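Kit sorting at Lundo: basketball jerseys

Reading time: 2 minutes

Notes on the end-of-season sort of the club jerseys at Lundo. The stock list had 100 jerseys on it, 70 of them in red. Each one is inspected on a flat surface, checked at the number and along the trim, folded, and put away by size. Any repair is written on a card and stays with the garment until it has been done.

Folding starts with the jersey face down. The sides go in to the width of the neck, then the hem comes up twice. A printed number should not be creased across the middle, as the print tends to crack along the line.

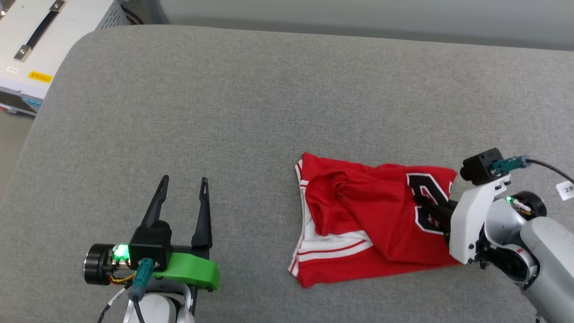
Red jersey on the grey cushion, still to be folded. White trim at the hem and sides, black number with a white outline.

Ní Chonaill replied that the fold matters less than the wash, and that a jersey turned inside out and washed at 30 degrees will keep its number for years however it is stacked. She would also leave out fabric softener, which makes the material hold on to smells.

The washing advice has been added to the card. Folding stays as it was, mainly for shelf space: the Asside boxes take a jersey folded to neck width and nothing wider. Boxes are filled upright, with the number facing the front, so that a size can be pulled out without unpacking the rest. Jerseys with loose stitching at the hem go in a separate bag for mending before August.

Last updated: 2022-04-30

Related
Shorts and warm-up tops: sizes and storage
Mending a split side seam
Labelling the Asside boxes
Novis bags: what fits in each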